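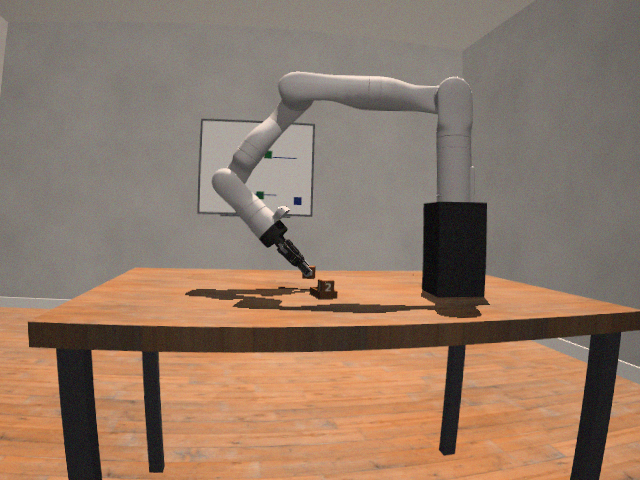
A visitor to the January open day wrote that the robot demo was easy to follow once it started, but that the line ran back past the stairwell door and people at the rear couldn't tell where to stand.

Gornard open day, simulated arm station, walk-through checklist. Completed Wednesday with the doors closed to visitors. The Greltmont hall is used again, same corner.

**Before doors**

- [x] Stairwell door clear on both sides. *Line now runs along the window wall.*
- [x] Walkway width 68 inches at the narrowest point. *Measured between the barrier post and the demo desk.*
- [x] Power strips off the floor.
- [ ] Cable cover taped down at the desk end. *Tape has lifted at one corner. Redo before Saturday setup is signed off.*
- [x] Fire extinguisher tag in date.
- [x] Wall display bracket tight, no movement when pulled by hand.

**Demo content**

- [x] Block task loads from the start menu.
- [x] Reset returns the arm and blocks to their start positions. *Tried from a half-finished run as well.*
- [x] Overview and gripper views both open. *The gripper view is strongly curved and a few people found it hard to read last time. Start on the overview and switch later.* 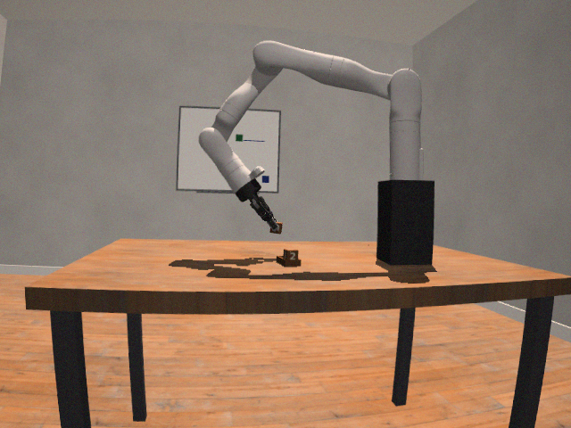
- [x] One run fits inside 90 seconds. *Includes the spoken introduction, if the host keeps it short.*
- [ ] Host card says the arm on the display is simulated. *Card still has the old wording. Visitors asked in January where the real one was kept.*
- [x] Sound off.

**Visitor controls**

- [x] 2 hand controllers on the desk, both wiped down. *The Tratent one has a sticky trigger - usable, but keep the other one for children.*
- [x] Stop button on the desk ends the run. *Pressed during a lift and again at rest.*
- [x] Stools removed. People stand at this station.
- [ ] Wipes and bin within reach of the desk. *Bin is there, wipes are not.* 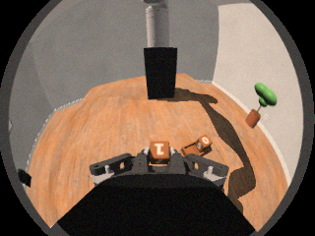 **During opening hours**

- [ ] 2 hosts at the station, one at the desk and one with the line.
- [ ] Walkway checked at each host change.
- [ ] Display laptop vents kept uncovered. *Coats were left on it in January.*
- [ ] Faults written on the Sekiguchi sheet, with the time. *Blank sheets are in the desk drawer.*

**Result:** station may open once the cable cover, host card and wipes are done. The sticky trigger does not hold it up - repair can wait until the following week.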